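Anduvine Bin Transfer Records
README, revised 26/06/2024

Contents

This folder holds the shift records from the bin transfer cell at the Anduvine plant, along with the wrist camera stills and the notes operators wrote at handover. There are 2437 records. Each one covers a single transfer attempt.

Background

Before May, bins at Anduvine were moved from the Hemovov line to packing by hand. Two people per shift did the lifting and a third kept the tally sheet. The cell now does the lifting. The tally sheet is gone. The same three people rotate between loading, clearing faults and checking outgoing bins, and all of them were trained to stop and restart the arm.

What changed for staff

Fault clearing is now the largest single task on the late shift. Operators asked for the right to slow the cell to 60 percent speed without calling a supervisor, and this was granted. Records made at reduced speed have "slow" in the mode column. Pay grades did not change. Job titles did, and the old titles still appear in some handover notes.

Fields

record_id: running number
shift: early or late
mode: full or slow
result: done, retried, stopped
cleared_by: role only, no names
note: free text, as typed

Markers

The arm finds parts by square printed markers. If a marker is scratched or dirty, operators replace it from the sheet kept at the Cunden desk and write "new tag" in the note. Do not reuse a peeled marker.

Known problems

Record 11 is a duplicate of record 100 and should be dropped. Notes from the first week mix shift names with line names. Some stills are soft at close range. The mode column is blank where the Escobar controller was restarted in the middle of a shift.

Use

Internal planning and training. The records may not be used to rate individual workers. This was agreed with staff before logging began.

Contact

Khrystyna-Mariia Ivanyshyn, process records

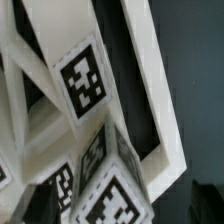
Fig. 1. Wrist camera view of square markers on white 3D-printed parts.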